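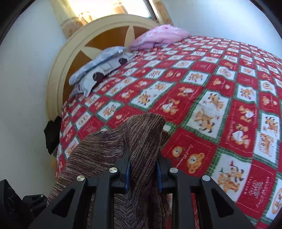 Match play and stroke play use the same clubs, the same course and most of the same Rules, but they ask the player to keep track of different things. In stroke play you add up every stroke of the round. In match play you play each hole as a small contest against one opponent, and the total at the end doesn't matter. Session 4 covers both, and we will spend the second half on the course at Mostham, where there is little shelter past the turn. Bring a warm layer. A knitted one like the brown one on the patchwork blanket is fine for our purposes, as long as you can make a full shoulder turn in it. Also bring a pencil, a ball marker and the blank card from your folder.

Terms you need before the session

Hole won: the player who completes the hole in fewer strokes wins it. With handicaps in use, it is the lower net score that counts.

Hole tied: both players complete the hole in the same score. Older players and most club members will say "halved."

Up and down: a player who has won two more holes than the opponent is "2 up." The opponent is "2 down." If the holes won are equal, the match is tied, or "all square."

Dormie: a player leads by the same number of holes as are left to play. The trailing player has to win every remaining hole just to tie the match.

Result such as "3 and 2": the winner was three holes up with only two left. The match ends there and the players may walk in or play on for practice.

How the totals can mislead

In last term's practice matches Tomos Probert went around in 107 and Eifion Mostyn in 100. They played without handicap strokes. Tomos won the match on the last green, 1 up.

Look at where the extra strokes went. Tomos had two very bad holes, one in the trees on the left of the third and one in the bunker in front of the eleventh. On a stroke play card those holes hurt him badly. In the match each one cost him a single hole, the same as if he had lost it by one stroke. On the rest of the course he was steady and kept winning holes by a stroke here and there.

Work through this with your own card from the first session. Pair it with your neighbor's, compare the scores hole by hole, and write down the state of the match after each one. Most people make their first mistake after a run of tied holes, where the match score stays as it was.

Concessions

In match play you may concede your opponent's next stroke, a hole or the whole match. You can do it any time before the result of the thing you are conceding is decided. Once made, a concession is final. It can't be turned down and it can't be taken back.

Say it clearly. "That's good" or "pick it up" will be understood. A nod from across the green may not be. If you aren't sure whether your opponent has conceded a putt, ask before you lift the ball.

There are no concessions in stroke play. You must hole out on every hole, and if you fail to hole out and then start another hole without putting it right, you are disqualified. Students who have played mostly friendly matches forget this in their first medal round.

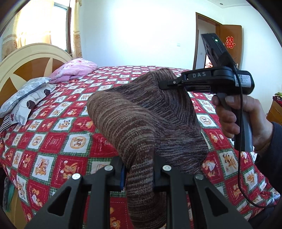 Photo: Gwion Morris

Order of play

On the first tee the order comes from the draw, or can be settled by a coin toss. After that, in match play, the winner of a hole has the honor on the next tee. If the hole was tied, the player who had the honor keeps it. Between tee and hole, the ball farther from the hole is played first.

Order matters more in a match than in stroke play. If your opponent plays when it was your turn, there is no penalty, but you may cancel the stroke and make them play again. You have to do this promptly, before either of you makes another stroke. You can also agree to play out of turn to save time, and in that case you have given up the right to cancel.

In stroke play we ask you to play ready golf when it is safe. Check that the group ahead is clear and that the others in your group know you are about to play.

Telling your opponent the score

Your opponent is entitled to know how many strokes you have taken on the hole, and may ask at any point during the hole or after it. If you give the wrong number and don't correct it in time, the penalty in match play is loss of hole. The exact timing is in your copy of the Rules, and you should read that section before the session. Count penalty strokes as soon as you take them and say so out loud. Emrys Jenkins, who refereed our matches in February, had two disputes to sort out and both were about a drop that one player hadn't mentioned.

When you don't know the rule

In stroke play, a player who is in doubt may play out the hole with two balls, saying first which ball should count if the Rules allow it. Both scores are reported before the card is returned.

You can't do this in match play. If there is a disagreement and no referee is close by, the players may agree how to carry on. If they can't agree, one of them may ask for a ruling later. The request has to be made in time, normally before either player tees off on the next hole, and the opponent must be told that a ruling will be sought.

Handicap strokes in a match

The player with the lower handicap plays off zero. The other receives the difference, subject to the terms of the event, and takes those strokes on the holes ranked hardest by the stroke index. If the difference is 4, the strokes fall on the holes with index 1, 2, 3 and 4. Mark them on your card with a dot before you tee off. Check your dots against your opponent's.

For the session

Read the sections on match play and stroke play in your Rules book. Finish the card comparison and bring it with you. Pairings will be posted by the door of the Humphreys room. Anyone who needs to borrow clubs should tell Eluned Owen by noon the day before.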